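The Second Invoice: Planning for Robots That Handle Cloth

When the Porwood linen service in Grirnesport set out to buy its first robot arm, the board approved a single figure and expected a single purchase. The final budget, adopted for the year beginning in September, ran to 33 lines. The arm itself was one of them.

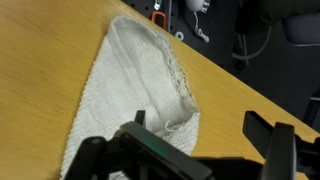
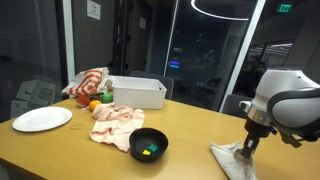 Cloth on a wood-toned table, with the gripper in position at the fabric.

What the price leaves out

Buyers in the textile trade tend to compare arms by reach and payload. Cloth places its demands elsewhere. A towel with a frayed edge and a towel with a bound edge are different objects to a gripper, and spare fingers should be treated as a supply item, ordered with the machine and again each quarter. Porwood set aside funds for 50 pairs in the first year.

Staff time is the larger omission. The service planned for 300 hours of setup and trial work before any folding was counted toward output, and its consultant, Lacerda, advised against trimming that number. Trials were to include mixed tables - cloth beside bowls, bins and fruit - as well as cleared ones.

Lease or purchase

Cleren, the supplier, offered both terms. A lease moves repairs to the supplier but restricts changes to the gripper. Porwood chose to purchase the arm and lease the cameras, with a review due after 523 operating hours.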